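Notebook, Rono bench, June 2022

Floor cleaner residue, continued from the April entry.

Vesna's complaint stands: the tiles in the east room go dull two or three days after mopping, and the film comes back faster near the doorway. Repeated the wipe test with the old concentrate at the label dilution and at half strength. Filter paper, one pass each way, same weight on the block, dried overnight in the oven and weighed in the morning.

Label dilution: 64 mg picked up over the test patch. Half strength: 18 mg. Plain tap water on the control patch gave 2 mg, which I take as the noise of the method. Balance was drifting a little before lunch; re-zeroed and reweighed the papers, no change worth writing down.

So most of the film is our own product left behind. The hard water contributes less than I assumed in April. Armelle B. thinks the mop heads are also carrying old product over from one wash to the next. Plausible. Boiled one used head in 850 ml of distilled water and the liquid foamed on shaking. A new head did not foam. Have not titrated either.

Grout is a separate matter. It darkens along the lines where the mop bucket is dragged, and the wipe papers from there come up gray whatever the dilution. Needs a brush and probably the alkaline cleaner Perrine ordered from Pasichnyk. Try it on one corner first. Check the grout for softening after an hour, then rinse twice.

To do:
New mop heads, labeled by room.
Half strength in the east room until the next weighing.
Ask Agathe whether the dosing cap was changed when we switched bottles. The old cap and the new one do not look the same depth to me.
Repeat the control patch with softened water.

Wipe papers are in the tray under the balance. Do not throw them out. 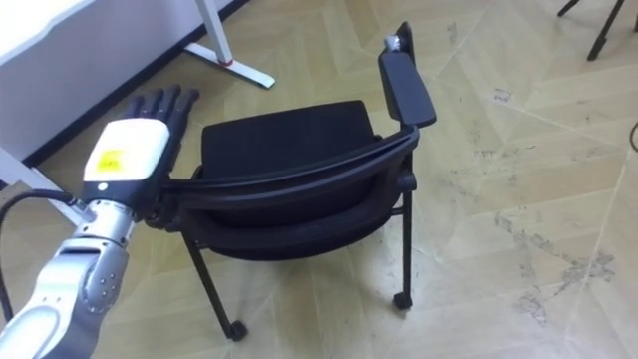
Beige floor tile with black stacking chair.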